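# Prusgate Well Water Survey: combined table, revision 5

Read this before you make a chart out of `readings.csv`. I mean it.

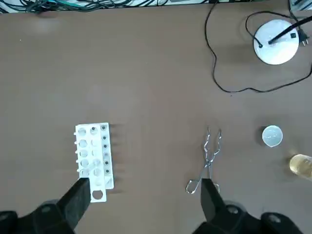 *White plastic tube rack on the tabletop.*

## What you have

One table of nitrate, hardness, and pH readings from private wells in and near Prusgate. It was put together from three older sets that were never meant to be joined:

- **Gronow sheets.** Paper forms filled in by well owners, typed up later.
- **Tastley strips.** Color-match test strips, read by eye in people's kitchens.
- **Olter samples.** Bottled samples sent to the Olter lab and measured there.

The pitch for joining them was that more rows would give us a clearer view of the groundwater. I didn't buy it then. Having spent a winter with the rows, I buy it less. The Olter samples are decent. The other two are only as good as the person holding the strip or the pencil, and we don't know who most of those people were.

## Files

| File | What it holds |
|---|---|
| `readings.csv` | All 1804 rows, one per reading |
| `wells.csv` | One row per well, location blurred to the road |
| `dropped.csv` | Rows I took out, with a reason for each |
| `notes_gronow.txt` | Remarks copied from the margins of the paper forms |

## Columns in `readings.csv`

- `well_id`: joins to `wells.csv`. The same well can have two IDs if the owner changed. I merged the ones I could prove and left the rest.
- `source`: `gronow`, `tastley`, or `olter`.
- `nitrate_mgl`: milligrams per liter, as nitrate. See the section on units, please.
- `hardness`: milligrams per liter for Olter rows. For Tastley rows it is the midpoint of whatever color band the reader picked, so it looks far more exact than it is.
- `ph`: often 7.0 in the Gronow rows. Far too often. I think people wrote down 7 when they hadn't tested.
- `depth_ft`: what the owner believed. Treat it as hearsay.
- `month`: month the water was drawn, where anyone wrote it down.

## The units problem

Labs report nitrate two ways, as nitrate or as nitrogen, and the numbers differ by a factor of more than four. The Gronow forms had a box labeled "nitrate" and nothing else. An earlier revision assumed that every Gronow value was reported as nitrogen and multiplied all of them. That is where the scary map came from, the one that got passed around in November.

I undid the multiplying. I can't tell you the plain values are right either. For 11 wells we have both a Gronow form and an Olter sample, and they don't settle it: a few agree as is, a few agree only if you convert, and the others don't agree under any reading. If your result depends on the Gronow nitrate numbers, you don't have a result.

## Things people have claimed from this table

**"The water is getting worse."** The early rows are mostly strips and the later rows are mostly lab samples. You would see a trend if you tested the same glass of water all the way through.

**"Deep wells are safe."** See `depth_ft`.

**"The east side is clean."** The east side has 20 rows. Go knock on some doors over there first.

## What it might be good for

Picking wells to test again. Teaching someone how to clean up a messy table. Comparing Olter rows with other Olter rows, as long as they were drawn in the same season and you leave out anything with `flag = late`, meaning the bottle sat too long before it was measured.

It is no good for telling a family whether to drink their water. If that's your question, get the well tested by a certified lab and forget this file exists.

## Changes in this revision

- Gronow nitrate put back to the values on the forms.
- Blank cells are blank again. They had been filled with zeros, and zeros were going into the averages.
- `flag` column added.
- Owner names removed from `notes_gronow.txt`. Two slipped through last time.

## Contact

Kept by Nyokabi Minja. Last edited 7/22/25. Send corrections with the `well_id` and a copy of the form or lab sheet. Corrections from memory will go in the notes file and the table will stay as it is.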